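Rendunby Oval Photo Frame with Faux Pearls

Silver-coloured, freestanding, braided rim

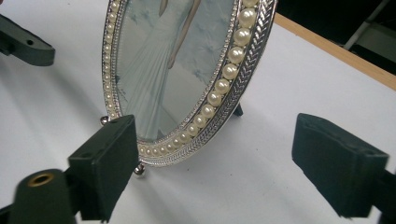

The Rendunby oval, angled to show the braided rim and the row of cream-white pearls.

We've sold a fair few photo frames over the years and this is the one people pick up. It's an oval with a thick braided band running round the outside, in a herringbone pattern that catches the light as you walk past it. Next comes a row of glossy faux pearls, and then a thin line of tiny rhinestones right up against the glass. Written down, that sounds like a lot for one frame! On a plain table or shelf it works beautifully, and the picture inside still gets the attention.

The metal is bright and polished, so it sits happily next to mirrors, candlesticks and glass. The pearls are cream-white (they are not a stark white), which keeps the whole thing a bit softer than most silver-coloured frames.

What to put in it

Full-length portraits suit the shape very well. A long dress, a christening gown, an old studio picture of a grandmother standing very straight – anything with some height to it. Pale and cool colours look lovely against the pearls, and black and white is hard to beat. Wide group photos are harder, as you lose the people at the ends, so try a paper oval over your print before you cut anything.

Satish Ahuja in our shop has had his parents' wedding portrait in one since January and keeps it on the piano. He cut the print slightly too small the first time and had to order another, so please do use the paper template in the box. Draw round it in pencil and cut just outside the line.

Details

Maker: Durkov
Range: Rendunby
Item number: 212
Shape: oval, upright
Finish: polished, silver-coloured
Trim: faux pearls and rhinestones
Front: glass
Height: 21 cm
In the box: frame, paper template, soft cloth
Guarantee: 2 years

Looking after it

Dust it with a dry, soft brush. A clean make-up brush gets into the braid better than any cloth. For the glass, put a little cleaner on the cloth first and keep it away from the pearls and stones. No silver polish, please: it leaves a white paste in the ridges that takes an age to get out. Steamy bathrooms are best avoided too.

If a pearl ever comes loose, keep hold of it and write to Oddur Hjaltested at our repairs desk. He can usually set it back for you.

Goes well with

Hjaltadóttir trinket dish, small
Ekico plain oval frame, item number 197 (a good quiet partner if you're putting several together)

Gift wrapping is available at the checkout, in white tissue with a ribbon. You can add a handwritten card as well, and we'll leave the price off the packing slip.

Page updated 30 Sep 2023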